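Minutes of the Manipulation Data Working Group
Figueroa Laboratory, second-floor conference room
2018-08-20

Presiding: Morag MacRitchie
Recording: Khang Phùng
Also present: members of the Rirnix project, the Clevora evaluation group, and two graduate researchers
Apologies: received from the Fisach liaison

1. Call to order and previous minutes

The meeting was called to order at 10:05 a.m. The minutes of the previous meeting were approved with one correction. Under item 4, "wrist calibration" should read "jaw-width calibration."

2. Matters arising

The replacement bushings ordered in the spring have been received and entered in the parts log. The request for additional shelving was deferred until the room allocation for the coming year is known.

Dr. MacRitchie reported that the revised consent form for operators is in use. Operators who signed the earlier form do not need to sign again unless they take part in two-person sessions.

3. Report on the hand-held demonstration method

Mr. Phùng presented results from the Rirnix study. The study asks whether demonstrations recorded with hand-held grippers can be used to train a grasping policy for a fixed arm without any demonstrations recorded on the arm itself. Operators hold the gripper directly and carry out short tasks on the gridded table. Jaw opening and the view from the gripper are recorded together.

The current set holds 1,102 accepted demonstrations. Recordings are rejected when tracking is lost for longer than the permitted interval or when the operator's free hand touches the object before the jaws have closed. The rejection rules were fixed before collection began and have not been changed.

Three classes of object are in use: long thin handles, flat-sided containers, and polished metal pieces of irregular shape. The first two classes gave results in line with the pilot. The third remains difficult. Mr. Phùng attributed this chiefly to reflections, which change with every small movement of the gripper and lead the policy to misjudge where the edge of the object lies. A further difficulty is that the irregular pieces can be held securely only at a few places, most often a narrow section between wider parts.

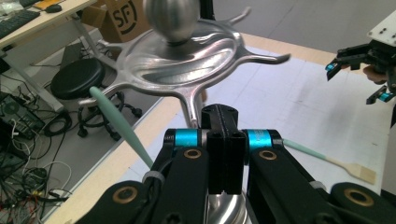

Operators have been asked to approach the irregular pieces from more than one direction and to vary the height at which they close the jaws. Under the earlier instructions most operators settled on a single approach after a few attempts, and the resulting policy failed when the object was turned. With the varied instructions, the policy completed 31 of 40 trials on the metal pieces, compared with 19 of 40 under the earlier instructions. Both figures come from the same arm, the same objects, and the same starting positions.

Dr. MacRitchie asked whether the improvement could be explained by the larger number of demonstrations in the second condition. Mr. Phùng replied that the two training sets had been cut to equal size before comparison. She asked that this be stated in the methods section of the report and in the caption of the results table.

A member of the Clevora group asked how success was judged. A trial is counted as complete when the object has been lifted clear of the table, held, and set down upright in the marked area. Two raters scored each trial from video without knowing which policy was running. They disagreed on seven trials, which were settled by a third rater.

4. Two-gripper sessions

The group considered a proposal to extend collection to tasks that use two grippers at one table, with one tool steadying the object while the other works on it. Pilot sessions have shown that the timing of the two recordings drifts over longer tasks. The drift is small at the start of a session but is large enough by the end to affect training.

It was agreed that both recordings should be aligned at the start and end of each task, using a deliberate open-and-close of the jaws by each operator. The group did not support a proposal to correct the drift in software alone until the source has been identified.

There was discussion of whether the two operators should be allowed to speak during a task. Some members considered that speech allows operators to coordinate in ways the policy cannot learn from. Others held that silence produces hesitant movement. No decision was reached. Mr. Phùng will run a small comparison and report back.

5. Evaluation plan

The Clevora group circulated a draft evaluation plan before the meeting. The plan sets a target of 4,000 accepted demonstrations before the next full evaluation. Dr. MacRitchie questioned whether a single target was suitable, given that the simpler object classes appear to level off well before that point. The group agreed to set separate targets by class and to direct the greater part of collection time to the polished metal pieces.

The plan was otherwise accepted, subject to the addition of a held-out group of objects that no operator has handled during collection.

6. Laboratory arrangements

Members were reminded to record jaw calibration values before the first task of each session. Two sessions in the last period could not be used for want of these values.

7. Actions

Mr. Phùng: add the statement on equal training sets to the methods section and table caption.
Mr. Phùng: run the comparison of spoken and silent two-gripper sessions.
Clevora group: revise the evaluation plan with targets by object class.
Dr. MacRitchie: write to the Fisach liaison about held-out objects.

8. Next meeting

The next meeting will be held in October, on a date to be confirmed. The meeting was adjourned at 11:20 a.m.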